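Ticket 801: Bin picking cell keeps stopping on "cable guard distance" check
Queue: Cell safety and good practice
Opened by: Ruan Botha
Assigned to: Doina Popescu
Status: Open, waiting on sign-off

Ruan, 9:14 am
Hi Doina! So I'm doing the February walkdown on the Henau cell with the new checklist and I'm stuck on line 14, the one about loose cabling near the pick area. The old list just said "cables secured." The new one wants slack kept clear of the bin at every taught position, and I can't tell if that means every position we taught or every position the planner might come up with. Those are very different afternoons for me. Also the program now stops with code 498 whenever I go down into the right-hand corner, and I don't know if that's the same issue or a second one.

Doina, 9:40 am
Morning! Two things, so let me split them up. 498 is our own code, it comes from the Garkik script and it only means the arm was asked to go outside the soft box we drew around the bin. It knows nothing about cables. Did anybody move the bin or redraw the box lately?

Ruan, 10:05 am
OK, that makes sense. I pulled the bin out for cleaning yesterday and clamped it back by eye. I know, I know. The tape on the table is for the board and I used that as my guess for the bin too.

Doina, 10:12 am
Ha, I've done exactly that. Our rule (page 2 of the cell notes, the Aremora binder) is that if a clamp comes off, the bin frame gets taught again before the next automatic run. Please do the three-point touch-off in reduced speed, pendant in your hand, and put the new values in the log. Don't widen the box to make the code go away, pretty please. We had that on the Simões line and then the box was so big it wasn't protecting anything.

Ruan, 11:30 am
Touch-off done. Bin was off by more than I'd like to admit, mostly rotated. Ran the right corner again at reduced speed and no 498. I left the box the size it was.

Now back to line 14. I read it again and I still think it can go either way.

Doina, 11:48 am
Great news on the 498! For line 14, I wrote it, so blame me. What I meant is the taught positions plus the deepest pick in each corner, checked by jogging there and looking. No need to chase every path the planner could dream up, the soft box limits those. Stop at each one, look at the slack on the side of the arm and anything hanging under it, and write down where the lowest bit sits compared to the bin wall. If it's over the bin, it gets a tie or a clip and you check again with the wrist turned both ways, so you don't end up with a cable that's neat in one pose and stretched tight in another.

Can you attach one picture from a low pose, please? With blocks in the bin.

Ruan, 1:20 pm
Sure thing.

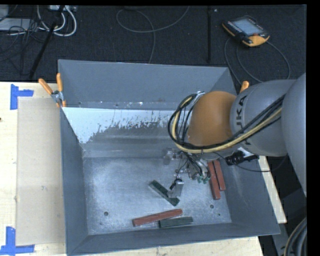

Attachment 1: Low pose in the bin, with the thin black cable sagging across the right wall.

Doina, 1:37 pm
Thanks, super helpful. The big loop by the orange cover is held by a bracket, so I'd only check that one for pull when the wrist turns. The thin black line under the lettered segment is a fail on line 14 for me, it hangs over the right wall. Clip it up, please, and leave enough for full rotation.

One more from the same picture: the pendant is on the floor. Line 6 says it goes back on its hook whenever it isn't in your hand, and that one I'm pretty strict about. Add it as a finding and close it yourself once it's hung up.

Ruan, 1:52 pm
Fair! Adding both. I'll also reword line 14 in the draft with your corner thing, so the next person doesn't have to open a ticket about it. Cable clip is on my list for this afternoon, I'll redo the jog check after that and post the readings for you to sign.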